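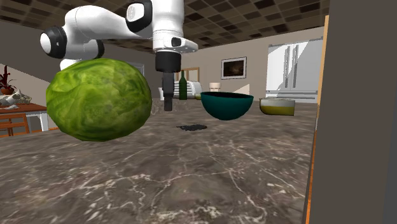 지역 커뮤니티 센터의 강사 배정 및 인수인계 절차 개선
학부 지역사회실습 과목 프로젝트 최종 보고서
작성: Rikia 조
지도: Colette Bailly
제출: 2024년 3월

1. 배경
Pristovside 커뮤니티 센터는 아동 방과후반, 성인 체력반, 고령자 수영반, 요리반 등 9개 프로그램을 운영한다. 직원은 시간제를 포함하여 19명이며, 한 사람이 두 개 이상의 프로그램을 맡는 경우가 많다. 배정표는 프로그램별 담당자가 각자 작성하고 운영팀장이 취합한다. 이 방식에서는 동일 인원이 같은 시간대에 중복 배정되어도 취합 전까지 확인되지 않는다. 대체 강사가 투입될 때 참여자의 건강상 유의사항이 전달되지 않는 문제도 면담에서 반복하여 언급되었다.

2. 목적 및 범위
본 프로젝트의 목적은 두 가지이다. 첫째, 중복 배정을 작성 단계에서 검출하는 배정표 양식을 만든다. 둘째, 담당자 교체 시 사용할 인수인계 기록지를 표준화한다. 급여 산정, 채용, 회원 요금 체계는 범위에서 제외하였다. 기존 회원관리 프로그램의 교체도 검토하지 않았다.

3. 자료
분석에는 센터가 제공한 수업 기록 300건을 사용하였다. 각 기록은 수업 코드, 담당 강사 번호, 시작 시각, 장소, 대체 여부로 구성된다. 강사 이름은 제공 전에 번호로 치환되었다. 여름 특별반이 포함된 8월 기록은 수업 코드 체계가 달라 별도로 변환하였다. 장소 항목에는 같은 방을 다르게 표기한 사례가 있어(예: "소강의실"과 "강의실(소)") 표기를 통일한 후 처리하였다. 시작 시각이 누락된 기록은 당일 배정표와 대조하여 보완하였고, 대조가 불가능한 기록은 중복 판정에서 제외하였다.

4. 방법
4.1 중복 판정
표준 수업 시간은 50분이다. 동일 강사의 두 수업에서 시작 시각의 차이가 50분 미만이면 중복으로 판정하였다. 장소가 서로 다른 건물일 경우 이동 시간을 더하였다. 이동 시간은 조원이 직접 걸어서 측정한 값을 사용하였으며, 장비를 운반하는 경우는 반영하지 못하였다.

4.2 배정표 양식
양식은 스프레드시트로 작성하였다. 행은 시간대, 열은 장소이며, 셀에는 강사 번호만 입력한다. 같은 행에 동일 번호가 다시 입력되면 해당 셀의 색이 바뀐다. 행 경계를 넘는 중복은 별도 시트에서 판정한다. 매크로는 사용하지 않았다. 센터의 공용 컴퓨터에서 매크로 실행이 차단되어 있기 때문이다.

4.3 인수인계 기록지
기록지는 한 쪽 분량으로 제한하였다. 항목은 수업 진도, 참여자 유의사항, 장비 상태, 미처리 요청, 작성자 확인의 순서로 배치하였다. 초안에는 수업 평가란이 있었으나 직원 면담 후 삭제하였다. 평가란이 있으면 기록지를 다른 강사에게 넘기기 어렵다는 의견이 다수였다.

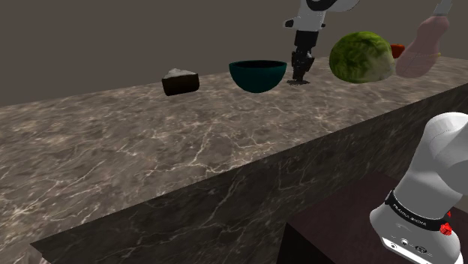
4.4 요리반 별도 항목
요리반은 다른 프로그램과 달리 수업 종료 후에도 인계 대상 물품이 남으므로 기록지에 별도 항목을 두었다. 대체 강사는 재료의 용도와 보관 여부를 짧은 시간에 파악해야 한다. 식재료와 용기가 긴 조리대 하나에 함께 올라가 있고 뒤쪽 벽에 선반이 없는 위 그림과 같은 배치에서는, 물품의 위치만으로 다음 수업용 재료와 폐기 대상을 구분할 수 없다. 따라서 기록지에 물품명, 처리 구분(보관, 사용, 폐기), 알레르기 유발 성분 여부를 적도록 하였다. 물품 위치는 조리대의 왼쪽, 가운데, 오른쪽으로만 표기한다.

5. 시험 적용
배정표 양식은 방과후반과 체력반에 먼저 적용하였다. 두 프로그램은 강사를 공유하므로 중복 가능성이 높다고 판단하였다. 적용 기간 중 입력 단계에서 중복이 표시되었고, 담당자는 취합 전에 배정을 수정하였다. 다만 강사 번호를 외우지 못한 담당자가 번호표를 따로 확인해야 하여 입력 시간이 늘었다. 이후 양식 오른쪽에 번호와 이름의 대응표를 추가하였다.

인수인계 기록지는 수영반과 요리반에서 사용하였다. 참여자 유의사항 항목은 대부분 작성되었으나 미처리 요청 항목은 공란이 많았다. 요청이 없는 경우와 작성을 누락한 경우를 구분할 수 없으므로, 최종본에서는 "없음" 확인란을 추가하였다.

6. 한계
수업 기록은 센터 한 곳의 자료이며, Lidcombe 분관의 기록은 형식이 달라 포함하지 못하였다. 시험 적용 기간이 짧아 학기 교체 시점의 배정 변경은 관찰하지 못하였다. 직원 면담은 근무 중에 진행되어 면담별 소요 시간이 일정하지 않았다. 중복 판정 기준은 표준 수업 시간을 전제로 하므로, 시간이 긴 특별반에는 그대로 적용할 수 없다.

7. 후속 작업
배정표 양식과 기록지 원본은 운영팀에 전달하였다. 분관 기록의 변환 규칙은 다음 학기 Gashaw 조가 이어서 작성한다. 변환 시 장소 표기 통일표를 먼저 갱신해야 하며, 현재 통일표에는 분관의 체육실과 다목적실이 등록되어 있지 않다.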